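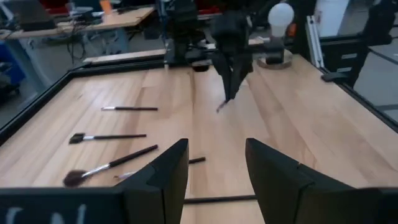
Heloísa Caldeira has looked after brushes for a living since she left the theatre, where she did hair and make-up for touring shows. She now runs a small cleaning and repair service called Ovov, and most of her work comes by post from make-up artists, drama schools and a few amateur painters. She lays brushes flat on a pale wooden table with the bristles all pointing one way, fluffy powder heads and flat fans together. "I don't sort by size any more," she said. "I sort by how dirty they are."

We met in February, a little after nine in the morning. She had already opened two parcels.

Last year Ovov handled 3,129 brushes. Of those, 767 needed some kind of repair, usually a loose ferrule, the metal collar that holds the hair to the handle. "People stand them in a jar of water overnight," Caldeira said. "The wood swells, then it dries and shrinks, and the collar starts to turn. You can feel it wobble. If you catch it early I can glue it and crimp it. If the handle has split I tell them to buy another."

She washes with plain bar soap and lukewarm water, holding the head downwards so that water doesn't run up into the glue. She tried several stronger cleaners and gave them up. One made goat hair brittle within a month.
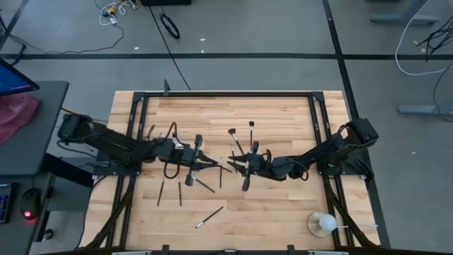

Fan brushes take the longest. The hair is spread thin, and if it dries bent it stays bent. Caldeira combs each one out with her fingers and leaves it lying down until the next day. "I was taught to stand them up to dry," she said. "I did it for years. I don't think it did them any good."

Benedito Camargo joined her two years ago and does the handles. He used to restore chairs. He sands off old lacquer, fills chips and repaints, nearly always in black, as that is what customers ask for. He keeps a box of 497 spare ferrules bought from a closed workshop and says he has used very few of them.

"They're never the right width," Camargo said. "I go through the whole box and then I end up mending the old one."

Asked what people should do at home, he said to wash powder brushes every fortnight and to keep them out of the bathroom. Caldeira thought a fortnight was too often for somebody who only wears make-up at weekends.

They disagree about prices as well. Camargo would like to charge by the hour. Caldeira charges by the brush and plans to keep doing so, at least until the summer, when the rent is due to be looked at again.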